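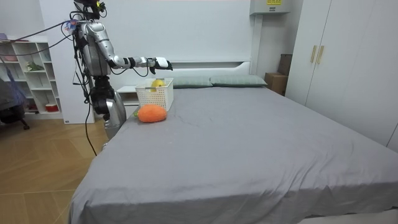
4.2 Pre-grasp arbitration over deformable support

The planner inherited from Tremow assumes that whatever an object stands on will stay where it is. Tables are good at this. Mattresses are not, and the first month of bedroom trials was largely spent teaching a well-behaved piece of software that the floor of its world could sag.

Figure 3. Pre-grasp pose above the basket. The right hand is held just above and slightly behind the rim with the fingers curled downward; the plush carrot lies on the sheet in front.

We split the approach into two phases. In the first, the arm is driven to a hover pose computed from the fitted rim of the basket, with no reference to the mattress at all. In the second, the hand descends under force control until the wrist estimate and the visual estimate agree that something has been touched. They agree less often than one would like. When they differ, the arbiter (Stukix, after a long argument about names that Lehner won) sides with the wrist and asks the camera to think again.

Perforated baskets deserve a word of complaint. The lattice lets the segmentation network see both the basket and its contents, as with the yellow fruit in Figure 3, and early versions reported the contents as a row of small yellow objects glued to the outside. We now fit the rim first, extrude a closed volume downwards, and assign any fragment inside it to a single contained item. This fails if there are two items of the same colour. We have not fixed it.

Soft objects near the rim are a separate nuisance. The plush carrot has no flat face and a fuzzy outline, so its bounding volume swells and shrinks between updates, and a cautious planner treats every swelling as a new obstacle. Averaging the volume over 10 updates stopped the dithering, at the price of a planner that is slow to notice when a toy has been moved.

The trial log holds 2,075 hover attempts. Of these, 147 were abandoned before descent, and 51 of the abandoned attempts were traced to one cause: creases in the fitted sheet, which the depth filter took for the near edge of the mattress. Pfister's suggestion that we iron the sheet was considered and rejected on the grounds that users would not. The filter now needs an edge to persist along the full visible side of the bed before it counts.

Cable drag on the arm is treated as a constant offset at the shoulder. It is not constant, and Section 5.1 returns to this.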